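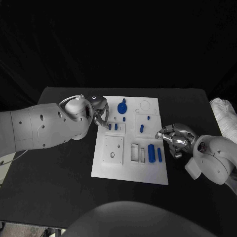

Progress Report to the Edwards Fund
Pernley Catchment Groundwater Monitoring, Second Period

1. Status

Work in this period covered the installation of the remaining observation wells, the first full set of water level readings, and the start of laboratory analysis for nitrate and chloride. The network now consists of 39 wells, all surveyed to a common datum. Three of these lie on the Allholm side of the divide and were added at the request of the fund after the first report.

Drilling was completed to the depths given in the original proposal, with one exception. Well 10 met a boulder layer and was abandoned short of the target. A replacement was drilled on the same parcel and carries the number 10A. Records for the abandoned hole have been kept and the hole has been grouted.

2. Water levels

Levels were read by hand with an electric tape and checked against the pressure loggers where these are fitted. Agreement is within the tolerance stated in the proposal at all wells except 22 and 31. The logger in 22 had slipped on its cable and has been reset. The cause at 31 has not been found. Data from that logger are flagged in the archive and should not be used until the comparison has been repeated.

The water table follows the topography in the upper catchment. Below the Pernley road the gradient flattens and the contours turn toward the old gravel workings. This was not predicted by the desk study, which assumed discharge directly to the stream. Arwel Bellis has redrawn the contour map on the basis of the August readings, and the revised map replaces Figure 4 of the first report.

3. Chemistry

Samples were taken after purging three well volumes, or until conductivity was stable, whichever came later. Nitrate results are in hand for the upper catchment only. They are highest in the shallow wells beside the arable land and fall with depth. Chloride does not show the same pattern and may reflect road salt at the two wells nearest the highway. No conclusion is offered until the lower catchment samples have been analyzed.

Field blanks were clean. One duplicate pair differed by more than the permitted margin for nitrate and both bottles have been submitted again. 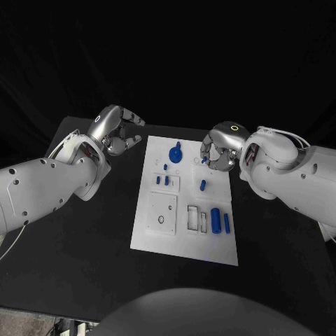

Sections 4 to 7 prepared by Lleucu Nicholas
28 August 2010

4. Changes to the program

The pumping test planned for the gravel workings has been moved to the next period. Access depends on a signed agreement with the landowner, and the draft is with Ieuan Bowen for comment. The test design is unchanged: constant rate, with a recovery phase of equal length. If the agreement is not in place by the end of the next period, we propose to carry out slug tests in the four nearest wells instead. These would give hydraulic conductivity close to each well but no estimate of storage.

5. Budget

Spending on drilling exceeded the line by the cost of the replacement hole. The difference was met from contingency. Laboratory costs are below forecast, as the lower catchment samples have not yet been invoiced. No transfer between budget lines is requested.

6. Data

Readings are entered in the project database within 10 working days of collection. Rhiannon Gough has checked 100 percent of the entries for the upper catchment against the field sheets. Corrections are logged with the original value retained.

7. Next period

Complete lower catchment analysis.
Repeat the logger comparison at well 31.
Survey the stream bed elevation at the two gauging points.
Issue the draft conceptual model to Osian Vaughan for review.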